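Left gripper won't let go after e-stop reset – anyone else?

wutov_wrangler
Posted 29/03/2024
Two arms, one long-sleeved shirt, a folding routine that had behaved since January. Yesterday I hit the e-stop, reset it, and the left gripper came back convinced it was still holding something. Which it was: my sleeve. No injuries apart from the cuff. The log just says fault 739.

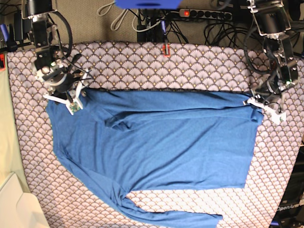

Power cycling clears it for 22 folds or so, then it comes back. The right side has never done it. I've swapped the finger pads and reseated the connector, and spoken to it firmly.

jultine_fan
739 is a stale position reading. Put the Lyimo patch on and go home early.

Gladys Kombo
Please don't. The patch hides the code. The gripper still closes on reset, you just lose the message telling you so. Ask my left thumb.

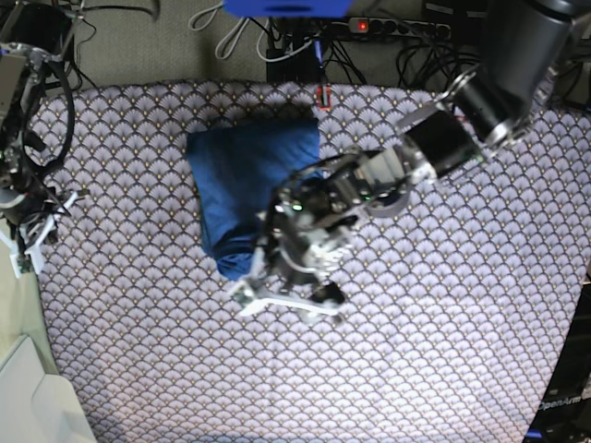
What I do now is drop the grip force to 2 before any reset and keep my hands off the table until both sides report open. Slow, yes. Also cheaper than thumbs.

jultine_fan
Almost 5 months on the patch here, zero codes.

Gladys Kombo
Zero codes is what I'm complaining about.

wutov_wrangler
OK, patch is off the list. Force at 2, hands in pockets. Got through a morning of shirts, then 739 again on a reset, but it closed so gently that I'd call it a handshake. Still want the cause – my money is on the wrist cable.

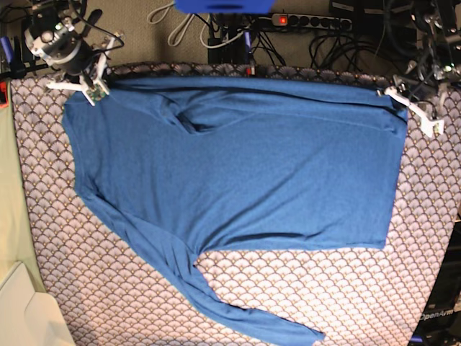
Reply from Adhiambo Wanyama (moderator)
Moved to Faults. Check the cable before you order a gripper from Fliria, and post the full log, please. The last few lines are never the interesting ones.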